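Tenir la feuille de score au baseball : la méthode rapide

Mis en ligne le mercredi 5 février 2025

La saison reprend en avril, on cherche des scoreurs dans tous les clubs, et chaque année c'est la même panique au bord du terrain. Donc voilà. Pas le manuel complet, juste de quoi tenir un match sans se noyer. Niveau départemental, loisir, jeunes. Pour le haut niveau il faut passer la formation, point.

Ce qu'il vous faut

Une feuille (deux en fait, une par équipe). Un crayon à papier, pas un stylo. Une gomme. Une planche à pince, sinon le vent s'en charge. J'utilise les carnets Takska, reliure par le haut, on peut écrire des deux côtés sans se battre avec la spirale. Les feuilles à imprimer du club de Ceston marchent très bien aussi, 60 cases lisibles par page, largement assez pour un match court. Préparez le sac la veille.

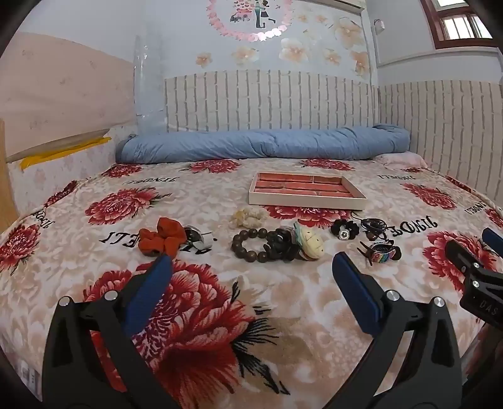
Étape 1 : remplir l'alignement avant le match

Demandez le line-up aux deux coachs. Vingt minutes avant, pas deux. Dans l'ordre de passage à la batte, vous notez : numéro de maillot, nom, position défensive. Laissez une ligne vide sous chaque joueur pour les remplaçants. Si vous oubliez ça, vous allez le regretter dès la quatrième manche.

Les positions, à savoir par coeur :

1 lanceur
2 receveur
3 première base
4 deuxième base
5 troisième base
6 arrêt-court
7 champ gauche
8 champ centre
9 champ droit

Attention, piège classique : l'arrêt-court c'est 6, le troisième base c'est 5. Et le numéro de position n'a rien à voir avec le numéro de maillot. Un joueur peut porter le 18 et jouer en 4. Dans les cases on écrit 4, toujours.

Étape 2 : comprendre la case

Une case = un passage au bâton. Le losange au milieu, c'est le terrain. On part du bas (marbre), on tourne dans le sens inverse des aiguilles : première base à droite, deuxième en haut, troisième à gauche, retour au marbre. Chaque base gagnée, vous tracez le segment. Losange complet, un point, vous le noircissez. Rapide à relire, même pour quelqu'un d'autre.

Les petits carrés dans le coin servent aux balles et aux strikes. Facultatif en loisir. Moi je les remplis, ça aide quand l'arbitre se retourne pour demander le compte.

Étape 3 : noter les retraits

Retrait sur roulant : le défenseur qui ramasse, tiret, celui qui termine. Balle à l'arrêt-court, relais en première : 6-3. Ramassée par le deuxième base : 4-3. Si le première base fait tout tout seul, 3U (ou 3A selon les clubs, mettez-vous d'accord avant).

Balle attrapée de volée : F plus le chiffre. Champ centre, F8. Certains mettent L pour une flèche, P pour une chandelle. Pas obligé.

Retrait sur trois prises : K. Si le batteur regarde passer la troisième sans bouger, K à l'envers. 

Double jeu : 6-4-3 et DP à côté. On le note chez le batteur, et chez le coureur retiré on met 6-4 avec le numéro du batteur qui a frappé. C'est là que tout le monde se plante la première fois.

Après chaque retrait, un chiffre entouré dans la case : 1, 2 ou 3. Au troisième, trait en diagonale sous la case, fin de la demi-manche. Ne sautez pas le trait. Jamais.

Étape 4 : noter les arrivées sur base

1B, 2B, 3B, HR pour les coups sûrs. BB pour un but sur balles. HBP quand le batteur est touché. E plus le chiffre pour une erreur : E6, l'arrêt-court a raté un jeu qu'il devait faire. FC pour un choix défensif, donc le batteur arrive en première parce que la défense a préféré retirer quelqu'un d'autre.

Coup sûr ou erreur ? Question éternelle. Ma règle : effort normal, ou pas ? Un jeu qu'un défenseur de ce niveau réussit d'habitude, c'est une erreur. Le reste, coup sûr. Décidez vite, notez, passez à la suite. Et n'écoutez pas les parents derrière le grillage.

Étape 5 : suivre les coureurs

Le plus dur au début. Un coureur avance, vous revenez dans SA case, pas dans celle du batteur en cours. SB pour une base volée, WP pour un lancer fou, PB pour une balle passée, CS s'il est pris en volant. Quand il avance grâce au batteur suivant, inscrivez le numéro de ce batteur à côté du segment.

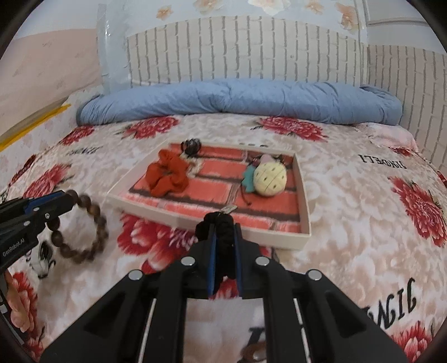

Si vous décrochez (ça arrive, un coup avec deux erreurs et trois relais ça va très vite), notez juste où sont les coureurs à la fin de l'action. Puis demandez au scoreur d'en face à la pause. On ne bloque pas le match pour ça.

Étape 6 : les changements

Nouveau lanceur : trait horizontal épais au-dessus du premier batteur qu'il affronte. Remplaçant à la batte : son nom sur la ligne vide, trait vertical à gauche de la case où il entre. Notez aussi la manche, ça évite de la rechercher après.

Pour le nombre de lancers, prenez un compteur à main ou des bâtonnets en marge. Chez les jeunes c'est contrôlé, et au tournoi de Caltgate le scoreur peut en noter jusqu'à 200 dans un match qui s'étire, les deux équipes comprises. De tête, impossible.

Étape 7 : vérifier à la fin

Le contrôle est simple. Pour chaque équipe :

passages à la plaque = points + coureurs laissés sur base + retraits défensifs adverses

Ça ne tombe pas juste ? Il manque un coureur quelque part. Neuf fois sur dix c'est un coureur resté sur base en fin de manche, qu'on a oublié de compté.

Ensuite la moyenne à la batte si on vous la demande : coups sûrs divisés par présences officielles. 5 sur 18, ça donne .278. Les BB, HBP et sacrifices ne comptent pas dans les présences. Trois décimales, on arrondit.

Papier ou appli

L'appli Cozma fait le calcul toute seule et elle est bien fichue, mais la batterie lâche au froid et l'écran est illisible en plein soleil. Apprenez sur papier d'abord. Cinq ou six matchs, et la main suit sans réflechir.

Photographiez les deux feuilles avant de les rendre, et gardez les originaux jusqu'à la validation du résultat.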